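Laundry Corner, Week 2

I love a big folding table, and this sage green one makes me so happy every time I walk in!

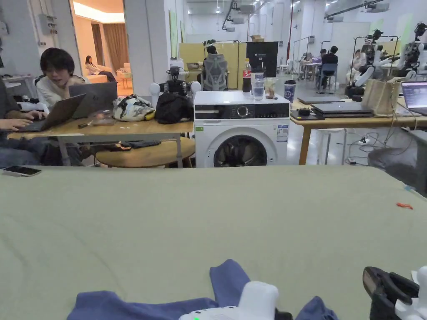
Blue one up next, and drinks on the washer as usual.

My rule this March is one garment at a time. Shake it out, lay it flat, smooth the sleeves with your palms, then fold toward the middle. I got through 21 shirts before lunch (a personal best!) and only had to redo a couple.

The top of the washer is still our favorite shelf, cola bottle and all. Carmela wants a proper tray up there before the spin cycle gets ideas. Next I'm tackling the socks, wish me luck!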